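Director's diary, Escobar House Library and Reading Rooms
29 Mar 2020

The building has now been closed to readers for over 13 days. The Director wishes to record her thanks to all staff for the orderly manner in which the closure was carried out, and in particular to Patricio Nieto, who remained on the premises until the last of the returned volumes had been shelved.

Loans have been extended without charge until further notice. At the time of closure 1188 items were out with readers. No reminders will be issued, and the automatic notices have been switched off. Two readers received one in error on Thursday and have been written to.

Begoña Manzano continues to answer the enquiries line from home between ten and four. Most calls concern the newspaper archive, which cannot be consulted remotely. The Jakard papers, of which seven boxes had been listed by Carmela Rivas before we closed, are back in the strongroom. Listing will resume at box eight. The humidity reading there was satisfactory on Friday, though the door seal needs attention and Filside have been asked for a price.

The children's story hour has moved to the telephone. Begoña Llorente reads to four families at a time and reports that the arrangement works tolerably well, except when a younger child takes the receiver. She has asked for a second copy of the river stories. 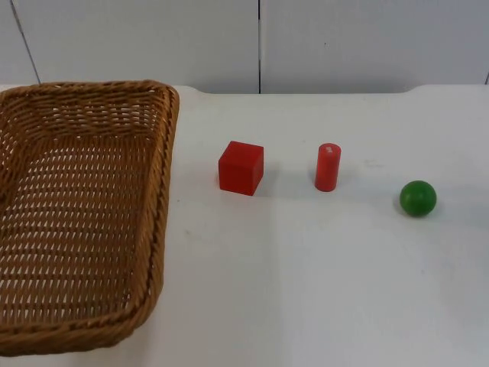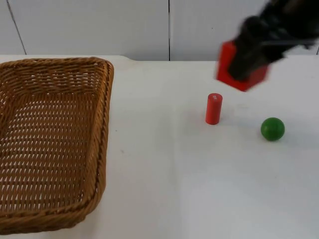

The annual lecture, which Encarnación Gallardo had kindly agreed to give in May, is postponed to November. Her subject, the early printers of Nunuva, is unchanged. Tickets already issued remain valid, and the programme will be reprinted once a day has been settled with the hall.

Post is being collected on Tuesdays only. The boiler has been turned down, and the meter reading sent in.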